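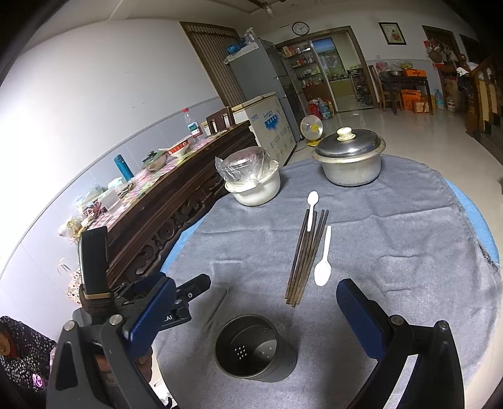 Handout 6, page 1

Site visit notes: tabletop tidying with a hand-held gripper

These notes go with the May visit to the Pladel program, hosted at Drultholm. Read them before the lab session. The terms used here will be used on the worksheet without further explanation.

1. Task

The operator works at a round table covered with a gray-blue felt cloth. The items are chopsticks, two white plastic spoons and a dark metal strainer cup with small drain holes in its side. The goal state is all utensils standing in the cup. The lidded aluminum pot farther back on the table is not part of the task and must not be touched during an episode.

2. Tool

The gripper has two black jaws, with blue rubber finger pads on the inner faces. It is held and closed by hand. The camera travels with the tool, so the view moves with every motion of the wrist. Note what follows from this: the jaws stay in nearly the same place in the view, and the table moves around them.

3. Points raised during the demonstration

Thin, parallel objects. The six chopsticks lie in a bundle, fanned slightly apart. A wide closure takes several at once; a narrow approach takes one but may push its neighbors. Both count as valid grasps at Drultholm, provided the operator does not mix them within an episode.

Spoon direction. One spoon has its bowl toward the cup, the other has its bowl pointing away toward the pot. The instruction sheet asks for handles down, so the two spoons need different wrist rotations before release.

Cloth. The felt is wrinkled. Pads that press too low will catch it and drag the objects. Operators are told to start closing just above the surface – contact with the cloth is logged as a fault, even if the grasp holds.

Background. Episodes are recorded in furnished rooms. Behind the table there is a sideboard crowded with household things, an electric fan and a chest freezer. The Hrnčiar protocol does not allow rooms to be cleared before recording.

4. Data volume

Pladel held 3,517 accepted episodes at the time of the visit. Episodes longer than 60 seconds are rejected. The first 1,000 were labeled by hand; later ones go through the Tirnness segmenter and are then spot-checked.

5. For the lab

Write a grasp order for the eight utensils and mark each wrist rotation. State where you would split the episode into segments. Bring the sheet on paper.

This site uses cookies to remember your settings. Accept all | Manage preferences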